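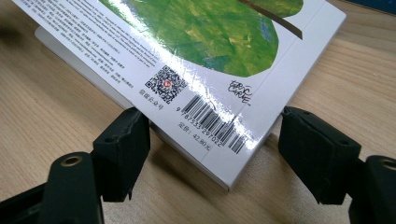

**jarrah_c**
Anyone else's returns room going over to the gripper setup? We're a book warehouse (Simovberg, kids' and foreign language stock mostly) and since June half of us have been teaching the picking cell instead of picking. You squeeze the handle, lift the book, turn it so the barcode reads, put it down. My target is 109 an hour. Some days I kind of love it?

**stela.craciun**
109 is a lot with picture books! Floppy, shiny, and the overhead lights bounce right off the cover. We did it at Mernlow and I ended up tilting everything the same way to dodge the glare – then got told off because they wanted variety.

**tpearce80**
Sorry but you're training your replacement and being cheerful about it. We had 80 people on returns before the cell came in. Go count the lockers now.

**jarrah_c**
@tpearce80 I hear you, but nobody's been let go here. Three people moved to damages and they all asked for it. My wrists are better too, I used to do 2,688 a week by hand and go home with ice packs.

**tpearce80**
Nobody's been let go YET. Ask what happens when the contract is up. Did you get a new pay grade for the teaching part? We didn't.

**jarrah_c**
No. Same grade. Fair point on that one.

**saskia_s**
We got one, but only after Lamduan on nights wrote out everything we decide in a shift that isn't in the job description. Bent corner, is it sellable? Chinese edition, which shelf? Price in yuan on the back, so what do you key in? It filled 3 pages. Happy to send you the headings.

**stela.craciun**
Ooh yes please, me too. Also, do your fingers slip on the thin paperbacks? I pinch by the corner and half the time the thing swings around on me.

**saskia_s**
Come in from both sides of the corner and don't squeeze so hard. The Ngata trainer told us to grab the spine but I never got on with that.

**tpearce80**
Spine works fine if you go slow. Which you can't at 109.

**jarrah_c**
Ha. Saskia, sending you a DM – I've got my review at 2 pm and I'd like that list in my hand.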